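Setting Up and Maintaining a Simulated Two-Arm Kitchen Cell
Student project report, Cullier Robotics Lab, Steltstead
Spring term

1. What I was asked to do

The assignment was to take over the simulated kitchen cell from last year's group, get it running on the lab machine, and keep it in working order for the term. The handover notes called it "stable." I doubted that when I read it and I doubt it more now. A simulated cell has no grease and no worn cables, so people assume it needs no maintenance. Ours drifted out of adjustment as badly as the real bench arm did, only with fewer warnings.

The cell is one two-armed robot working between a kitchen counter and a dining table. It runs under Dirnano, our in-house launcher, and the usual task is to move small items from one surface to the other. I had 300 trial runs to spend.

2. Getting the start pose right

The first problem was the start pose. The launcher reads a pose file, places the robot, sets both arms to their home angles and then hands over to the controller. The notes said the head view should be level at startup. Mine never was. I spent most of March blaming the camera mount before I compared the mount file with the pose file and found they disagreed about which axis was roll.

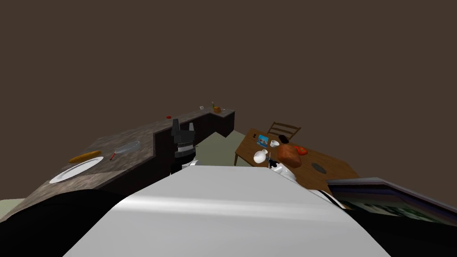
I corrected the roll value in the mount file and left the pose file alone. Last year's group seems to have changed both, more than once, and I found 9 saved versions with no comments in any of them. Some differed only in the last digit. I can't say which one produced the results in their report, and I don't think they could either.

After the fix I reran the startup check 40 times. The head view came up level in all of them. I would not read too much into this. The check restarts the same scene with the same settings, so it mostly shows that the computer can repeat itself.

3. Gripper limits

The second job was the gripper settings. Each gripper has an open limit, a closed limit and a force cap, and all three were copied from the Namboodiri bench arm, whose fingers are longer. The closed limit was therefore too tight. When the controller asked for a full close, the fingers pushed into each other, the physics solver tried to separate them, and the wrist shook until the run timed out.

My procedure was simple:

Stop the controller and load the cell with the arms parked.
Command full open and read back both finger positions.
Close in small steps until the contact flag turns on.
Back off one step and save that as the closed limit.
Repeat for the other gripper. Do not copy the values across.

The last line is there because I copied the values across.

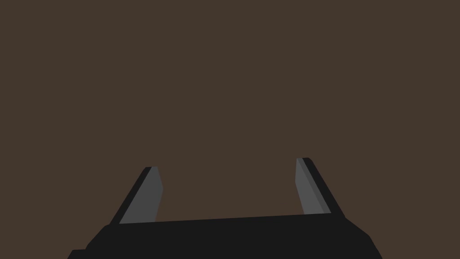
The wrist camera is the best tool for this job, and it is also easy to trust too much. It gives a picture of the fingers but no reading of force, and two fingers can look symmetrical while the joint values say otherwise. I ended up logging the joint positions to a text file and using the camera only to confirm that I had the right gripper selected.

With the old limits, 62 runs ended in a timeout. With the new ones I saw far fewer, but I changed the solver step size in the same week, so I can't claim the whole improvement for the gripper work. A fair test would put the old limits back with the new step size. I ran out of trials before I could do it.

4. Routine care

I kept a short routine before every session: check the mount file against the saved copy, open and close both grippers once, look at the head view, clear the old logs. The logs matter more than I expected. When the disk fills up, Dirnano keeps running and silently stops writing, and I lost one whole afternoon of runs that way.

5. What I would not claim

The cell now starts in a known pose and its grippers close without shaking. Whether it is any closer to a real kitchen robot is a separate question, and the lab's own web page is too cheerful about it. I never moved my gripper settings to the bench arm. The contact model is coarse and the friction values have no source that I could find.

For the next group: the working mount file is in the shared folder, with comments, and the old versions are in a subfolder called "unknown." Please run the missing test from section 3 before changing anything else.

Contact the lab office | © Cullier Robotics Lab, Steltstead | Back to top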